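Uker hexagonal cup, teal – review after daily use

Rating: 4 out of 5
Reviewed on 2025-09-10

I bought this cup in March, together with a white table for our small kitchen, so the two things have been used together from the first day. I want to write about the cup mostly, but I will say something on the table also, as a cup lives on a table and some qualities you notice only there.

First, why a cup with six sides. I had a set of ordinary round mugs from Bimex for many years and I have nothing bad to say of them. They were heavy, and they kept the tea warm for a good time. But they were brown, and after we painted the kitchen they looked very dark in it. In the shop Bataineh near our old flat they had a shelf of coloured cups from Uker, and the teal one was the nicest. The colour is pale, between blue and green, and it changes a bit from one side to the next, depending on how the light falls on each flat part. The inside is lighter. I like this, as you see well how strong your tea is.

The shape is more practical than I was expecting. Your fingers find a flat side without looking, and the cup does not turn in the hand when you carry it full. My hands are rather small and I have some stiffness in the thumbs in the morning, so I am careful with what I pick up at breakfast. With the round mugs I always took both hands. With this one I take one, by the loop at the rim, and I feel safe enough if it is not filled to the top.

About drinking from it, I must be fair. A rim with corners is a matter of habit. If you drink from the flat part, a little can escape at both ends of the mouth, and in the first week I had tea on two shirts. If you drink from a corner, it pours very nicely, almost like from a small jug. I now do it without thinking, but my guests do not, and I have to tell them. For children I would choose a round one. 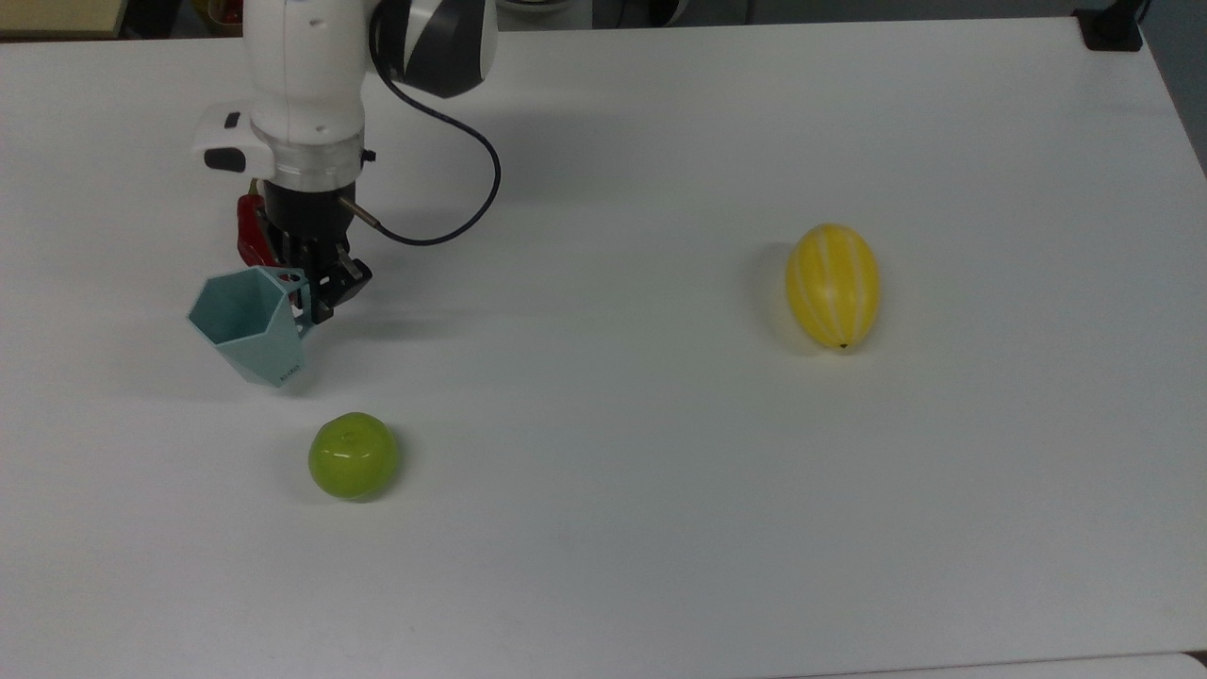

The loop is the part where I have mixed feelings. It sits high, up at the rim, so the weight of the drink hangs below your fingers and the cup wants to tilt a little when you lift it. With water or with half a cup of coffee it is no problem. With a full cup of soup I support it from under with the other hand. I think if the designers had put the loop lower, the cup would be calmer to hold, but then perhaps it would look like every other cup.

Washing is easy from outside and less easy from inside. The tea collects in the inner corners and makes a thin brown line there. A sponge does not go in properly. I use an old toothbrush and a spoon of baking soda once in the week, and it comes clean again. There is also a small dark print low on one side. It is so tiny that I cannot read it even with my glasses, and after all this washing it is still there, so the print at least is of good quality!

I use the cup for other things than drinking. It is good for measuring rice, when you know your own amount. I keep lemon water in it during the day, and in the evening I sometimes put in it the cut pieces of an apple. Against the fruit the colour is really beautiful – a green apple or a lime beside it looks as if someone planned the whole breakfast.

Now the table, which is from Irico. The top is white, smooth and matte. I was afraid of white, everybody in my family said I would regret it. I do not regret it so far. The matte surface does not shine in the eyes under the kitchen lamp, and the things on it have only a soft shadow. Crumbs you see at once, but I prefer to see them. Turmeric left one yellow mark, and it needed 3 days of wiping until it was gone. Beetroot I cut only on a board now. Fruit can lie directly on it without any trouble, but a round lime rolls easily, so I would not leave it near the side.

The price of the cup was 23, and I find this a bit high for one piece. The table was 106, and for that I find the price correct. The cup came in a simple carton with paper, nothing broken. I ordered a second one later by post and it was a slightly different tone of teal, a little more to the blue. When they stand next to each other I see it, my husband does not. If you want a set, buy all of them together from one shelf.

One more remark for people with small cupboards. The cups do not stack well, as the loop is in the way, but with their flat sides they stand close together and waste less space than my round ones did. I have taken away one star for the inner corners and the high loop. I would buy it again in the same colour, and maybe also ask if they have it in yellow.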